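Call for Participants: Gripper Comparison Study, Two-Arm Workstation

The Wernari Laboratory invites adults to take part in a study comparing gripper and controller settings on a two-arm workstation. The study is conducted jointly with Drostden, which supplies the control software under test.

Participants will guide a pair of robot arms through short handling tasks with small parts, such as picking up a component, placing it in a tray and removing it again. Each task is repeated under two controller settings. After each block, participants complete a brief questionnaire on effort, comfort and confidence.

We are seeking 32 participants. No experience with robots is required – operators from assembly, packaging and repair work are especially encouraged to apply. Applicants must be 18 or older, have normal or corrected vision, and be able to use both hands without discomfort.

Each participant attends one session of 49 minutes, including 15 minutes of training. Sessions are held on weekday afternoons in July at the Kárason Building, with a limited number of places on Saturday morning. Participants receive a payment of $30 on completion. Those who choose to stop early will be paid for the portion completed.

Arm motion and questionnaire answers are stored under a participant number – names are kept separately and deleted when the study closes.

To apply, please submit the online form and indicate your preferred times. Applicants will receive a reply by email, with directions to the building and a consent form to read before the session.

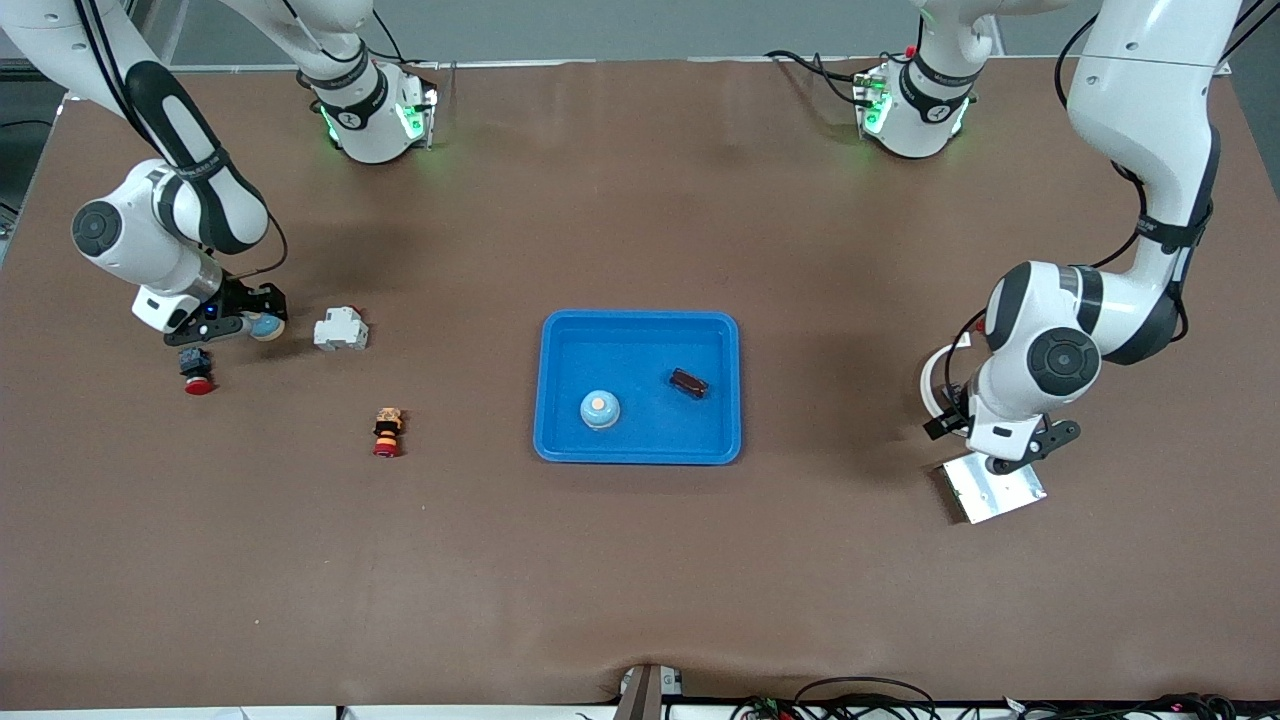
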